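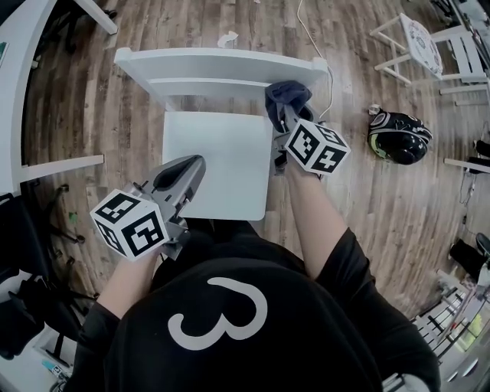
A cloth in the right-hand gripper, pressed to the top of a chair back. The marker cubes on both units are what the tracking software follows.

The Pair on the Bench

Morenike Ajayi keeps a spiral notebook next to the charging shelf, and most pages in it are about jaws. Which pad was replaced, which screw was backed out a quarter turn, which unit came back from a session with grit in the slide. The notebook covers one pair of hand-held grippers, the left and the right, and it is on its third cover.

Ajayi looks after the hardware at Sirkmont, a small company that records people doing household chores so that robot arms can be trained to do the same ones. Her operators hold a gripper in each hand and wipe chairs, fold towels, put cups away. The grippers have the same jaws as the arms they stand in for. If the jaws in the operator's hands are loose or crooked, the arm learns something loose and crooked, and the problem may not show up for weeks.

"People think the arm is the machine," she says. "For us, the machine is what you hold. The arm gets our leftovers."

The working day starts at 7:30 with the jaws. Ajayi closes each pair on a steel feeler gauge and looks for light on either side. Then she closes them on a strip of printer paper and pulls. The paper should tear before it slides. When it slides, the pads get wiped with alcohol and tested again, and if it slides a second time they come off.

The pads are molded rubber from a supplier called Culetti. They are glued to a thin backing plate, and the plate is held by two small screws. An earlier version had the rubber glued straight to the jaw. Changing a pad then meant an afternoon with a scraper, and Ajayi drew up the backing plate herself in July, after her fourth afternoon.

Wiping is hard on pads. A folded cloth pulls sideways the whole time the operator is moving, and the load lands on the outer corner of the rubber. Cups and boxes wear the middle. Ajayi can usually tell what a unit has been doing by looking at the pads under a desk lamp, and she rotates them left to right so the wear evens out. She gets 80 hours from a set if the work is mixed. Cloth work alone takes them down much sooner.

After the jaws come the cubes. Each gripper carries one, white with square black patterns on its faces, and the tracking software reads the patterns to work out where the gripper is and how it is turned. The cube has to stay put. A cube that has shifted by the thickness of a fingernail still reads perfectly well, which is the trouble with it. The software reports a confident position for the gripper, and the position is wrong.

Sirkmont lost a batch that way. One bracket screw had worked loose on a right-hand unit, and the cube had been leaning for most of a week before Olumide Bako noticed that the left and right grippers kept passing through each other in the replay. Bako runs the software side. He went back through 1394 recordings and threw out 175 of them.

"I could have corrected some of those," he says. "But you'd be guessing when the screw started to go, and then you've built a guess into everything that comes after."

Since then, every bracket screw gets a dab of thread lock and a stripe of paint across the head and onto the plastic. A broken stripe means the screw has turned. The check takes a few seconds, and operators do it themselves between sessions. Bako also wrote a short routine in which the operator touches the tips of the two grippers together at the start of each recording. If the software thinks the tips are more than 3 millimeters apart, it refuses to go on.

The faces of the cubes need care too. The first set was printed on glossy label stock, and under ceiling lights the black squares washed out whenever the operator leaned a certain way. The present ones are matte. They scuff, mostly at the corners, where they knock against chair backs and table edges, and a scuffed corner can turn a black square into something the software would sooner skip. Ajayi tried filling the scuffs with a marker pen and gave it up. The ink was shinier than the print. She now keeps finished cubes in a lidded box and swaps the whole thing, then runs the calibration again - twenty minutes with a checkered board clamped to the bench.

The slide inside each gripper gets less attention than it should, by her own account. It is a plastic carriage on a short rail, and it was greased when it was built. Grease collects lint. She has gone over to a dry lubricant from Dilteo, brushed on thin, and blows the rail out with a hand bulb. The can of compressed air that used to live on the bench pushed dust farther in.

Repairs go in the notebook in pencil. The most common one is the return spring, which gets tired and leaves the jaws slow to open. Operators start helping it along with a flick of the wrist, without knowing they are doing it, and the flick ends up in the data. Bako can see it as a small bump at every release. When he sees three or four in a row he sends Ajayi a message with only the unit's name in it. The left one is called Šťastný, after a label on the parts crate it was first stored in. The right one never got a name and is just the right one.

She keeps springs in a film canister, sorted by nothing. A new one goes in with tweezers and a bent paper clip, and then it's back to the feeler gauge, the paper strip and the tip touch before the unit returns to the shelf. The last entry when we visited read "R spring, pads swapped L/R, stripe OK." She had underlined the OK, and put the pencil back through the wire.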